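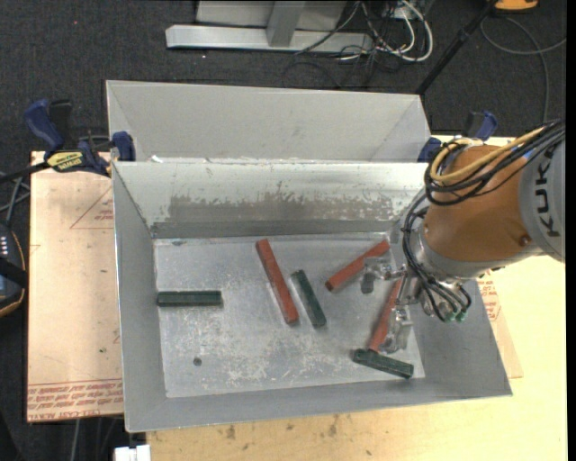
I have wanted to write about metal bins for ages, and now that the blog is a few years old and you all know what I'm like, I'm going to do it! I love an old metal parts bin. I love them more than the fancy drawers, more than the clear plastic tubs with the snap lids, more than anything you can hang on a pegboard. Plain gray, open at the top, sides that slope in so whatever you drop slides down to the flat part where you can reach it. The scuffs are half the pleasure for me. Look at the cloudy wear across the middle of that floor, and the long brownish-gray patch on the far wall where the edge of it is flaking. You can't buy that new (believe me, I've looked). And then three red bars and three dark green ones lying every which way on top of all that silvery gray, and the colors just sing.

Red and green on gray has become my whole color plan for the garage. I had been stuck for months. Everything in there was either beige or that tired blue that every shelf seemed to come in when I bought them, and I kept painting little test squares on scrap wood and hating them. Now I have it: walls a soft gray, cabinet doors a dark green close to bottle green, and brick red for the small stuff, meaning handles, hooks, the stool and maybe the inside of one drawer as a surprise. I went through the Culten paint cards with a cup of coffee and picked out the green in two minutes flat. The red took longer. Most reds on a card are fire engine reds and I wanted one with some brown in it, a bit dusty, like an old barn in the shade.

The bins themselves are going along the back wall under the window. I have 2 so far. The first came out of a closing sale at Tapsell, a hardware place I used to drive past on the way to my sister's, and it cost me less than lunch. The second was from the flea market in October and I carried it back to the car against my chest like a baby, getting rust all down a white shirt. Worth it! I'd like four in the end, but they have to be the sloped kind and they have to have been used hard. I turned down a very clean one last month and I still feel good about that.

A few things I've learned about cleaning them, for those who keep asking. Go easy. Warm water and dish soap first, then a dry rag, then leave it in the sun for an afternoon. If there's loose flaking I go over it with a nylon brush (never steel wool, I did that once and ended up with a bright shiny spot that looks silly to this day). After that I rub in a little Mivel paste wax, wait 30 minutes and buff. It doesn't make the thing look new, it just makes the gray deeper and keeps your hands clean when you reach in.

As for what goes in them, I'm keeping it to long things and chunky things. Dowels, offcuts, garden stakes, the spare legs from the Vuvton bench I'm never going to finish. Small screws get lost in a bin this shape and you end up scraping your knuckles on the bottom hunting for them, so those stay in jars on the shelf. I've also started dabbing paint on the ends of my offcuts, red for hardwood and green for pine, and I can't tell you how happy it makes me to pull out the right one on the first try.

Total spent on the garage so far is under $200, with most of that going on paint and one very nice brush. Cabinet doors come off next, all 19 of them counting the little ones over the freezer, and I've already cleared the driveway so I can lay them out. If anyone near me spots a beat-up sloped bin at a yard sale, please leave a comment and tell me where. I will bring cash and I will bring an old shirt this time.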